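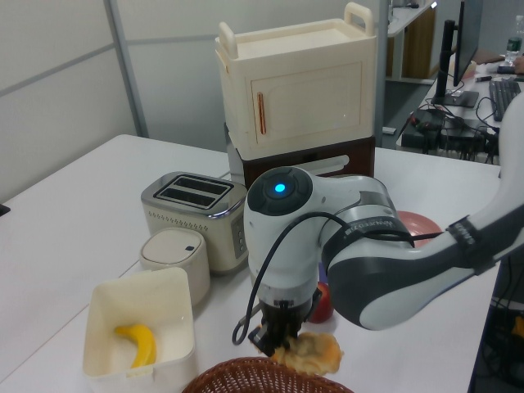
Breakfast table, February 2023. Toaster at the back, banana in its bin, red apple, pink plate.

Welcome to the Breakfast Table page of the Plandamar gallery! Plandamar is my home for pictures of kitchen corners and tabletops, mostly the sort of thing people clear away before company comes. I love them. Give me a toaster with a bit of fruit next to it and I'm happy for the afternoon.

This page is for breakfast only. Lunch boxes, tea trays and the big pantry album have pages of their own (links in the menu), and the pantry one just got a complete re-sort, so go look if you haven't been there in a while.

About this table

The toaster got me first. Cream and silver, two slots, buttons on the side panel, and that lovely row of little perforations. I have a real soft spot for cream appliances! They look good next to almost anything you'd eat in the morning, and against a white table they're warm without shouting.

Then the fruit. A red apple is hard to beat for color, and I like a banana that has somewhere to be. The square white bin does the job beautifully, and the curve of the banana inside those straight sides is my favorite small thing on the page.

The pale yellow-orange piece of food up front has already started a debate. Pastry or bread? I lean pastry, my inbox leans bread, and it's crumpled enough that either side can go on believing what it likes.

And the cabinet at the back! It's a toy one, cream again, with two handles at the top corners and an orange handle on the door. It sits up on a dark brown box with a white handle, and I think the extra height is what makes it. I have put small cabinets on boxes, cake stands, upside-down planters and once a stack of atlases, and a plain dark box wins every time.

The little white container with the domed lid gets asked about too. What goes in it? I don't know. In my kitchen it would be sugar, and within a week it would be rubber bands.

There's a brown wicker basket at the very front as well. Only the rim shows, but a breakfast table wants some wicker on it somewhere.

Colors, for people who match things

Several of you write to me about palettes, so: cream, white, one clear red, one yellow, and a round pink plate. Pink plates are terribly underrated. Toast looks good on them, eggs look wonderful on them, and they make a plain roll look as if somebody planned it. My own pink plates came from the Bednárik shop on a trip to Drumance one November, wrapped in so much newspaper that I was still finding scraps of it in my suitcase at New Year's. Two are chipped and I use them anyway.

If you're setting up a breakfast corner of your own, start with the toaster and let it pick the rest. Silver trim will go with cooler whites, cream wants warmer company, and a toaster with both lets you do as you please. Leave some bare table between things. Use real fruit if you plan to eat it the same day, and change the apple when it stops looking cheerful.

Storage gets its own letter pile, too. I keep my tabletop pieces in Kasport crates, 20 of them now, labeled by meal and then by color. Breakfast has the most crates and the worst labels. Open-topped bins are for whatever is in use that week, lidded ones go under the stairs. Somewhere down there is a butter dish I have been meaning to bring out since before I painted the hall.

Gallery news

The whole gallery went past 3,000 pictures this winter and stands at 3,015 as I type. The breakfast section alone holds 600 of them, and it's easily the busiest part of the site. Thank you for all the looking, and for the long emails about egg cups, which I read with a pot of coffee and enjoy enormously.

The search box now understands "toaster" and "toasters" as the same word. Color search works for red, yellow and cream. Pink still brings up half the salmon album, sorry, I'm working on it.

Next on this page: jam jars, then cereal bowls with stripes. I would love to see more bread boxes, especially older ones with roll-up fronts, so if you have one on your counter, do send it in. Daylight is nice but lamplight is fine too, and please don't tidy up first!

Back to Plandamar main page
Breakfast Table, older pages
Tea Trays
Pantry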